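Lacing Shoes, Start to Finish
Student project report, Design and Everyday Objects
Group: Iara Leiva, Nahuel Gallardo, Saqib Lashari, Macarena Carrasco
Written up by Iara

So our group picked shoelaces. The assignment was to take one small household job and learn everything we could about it, and after a week of arguing over can openers and fitted sheets, Macarena said she had never been happy with how her sneakers were laced, and that settled it!

We stuck to one kind of shoe, the black canvas low-top with a white rubber toe cap and flat white laces.
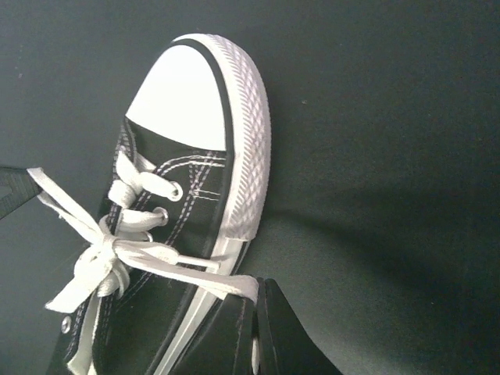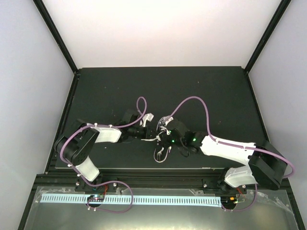
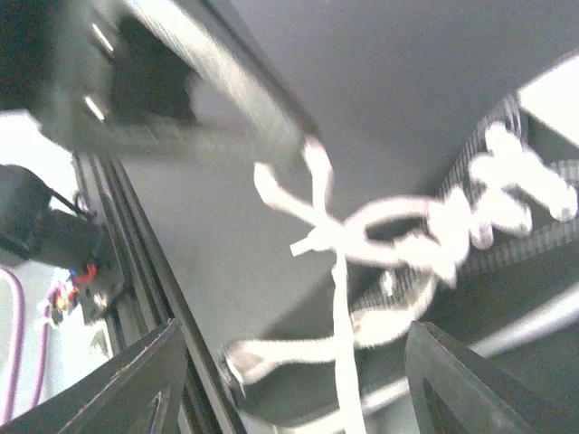

I thought the lacing would take us an afternoon. We started in May and I was still unlacing shoes when I should have been studying for finals, so there you go.

The first thing we had to learn was the words. The little metal rings are eyelets (I knew that one). The hard bit at the end of a lace is the aglet, and the part of the shoe the laces pull together is the eyestay, or just the facing if you ask a shoe repair person. We did ask one. Wenceslao Huenchumán runs the counter at Quiroga, the repair shop near campus, and he let Nahuel and me stand there for most of a morning asking questions while he glued soles. He told us people bring in shoes that "don't fit anymore" and half the time he just laces them again from the bottom and hands them back.

We tried three ways of lacing. Criss-cross is the one everybody's parents taught them. Straight bar looks very neat across the front and is a pain to tighten, because you have to chase the slack through every row. Over-under goes on top of the facing on one row and underneath on the next, and it was my favorite – it slides easily and you can loosen the whole shoe with one tug.

Then we asked other students to lace a shoe for us. We got 11 people, mostly from our dorm plus two of Saqib's cousins. Each person got one shoe and one lace, and Saqib ran the timer. The fastest was 219 seconds with criss-cross. The slowest was 281, also criss-cross, so the pattern clearly isn't the whole story. One person doing straight bar went over 600 and asked if she could please stop. We left her out of the comparison, and I still feel a little bad about it.

What really ate up the time was flat laces twisting. A round lace doesn't care which way up it is, but a flat one goes through the eyelet, flips over, and then you get a lumpy ribbon across the tongue. Most people didn't notice until three or four rows up and then had to decide whether to live with it. The ones who pinched the lace flat right at the eyelet with their other hand, every single time, came out with the tidiest shoes. They weren't the quickest, though.

The other time-eater was tangles. If you pull a lace out of a shoe and drop it in a pile, you pay for it later. Nahuel's trick (which I now do at home) is to fold the lace in half, find the middle, and hang it over a chair back until you need it. Starting from the middle also means your two ends come out even, and uneven ends were the top complaint from our lacers. We had one pair of replacement laces from Hillow that were simply too long for the shoe, and no amount of folding helped with that.

Some things went wrong on our side. We didn't tell people whether to start from above or below the first eyelets, so we got both, and that changes how the bottom row sits. We also didn't write down who was left-handed. Macarena thinks that matters a lot and I think it matters a little, and we don't have the data to settle it. And we forgot about aglets until two of them split, after which Saqib wrapped the ends in clear tape. Wenceslao says tape is fine for a week.

If another group wants to carry this on, I would love to see the same test with kids who are just learning, and with people who have stiff or sore hands. Please use new laces for everyone, and give each person a practice round first. Our lacing diagrams and the timing sheet are in the class folder, and the shoes are back with Macarena, who has gone with over-under on both feet.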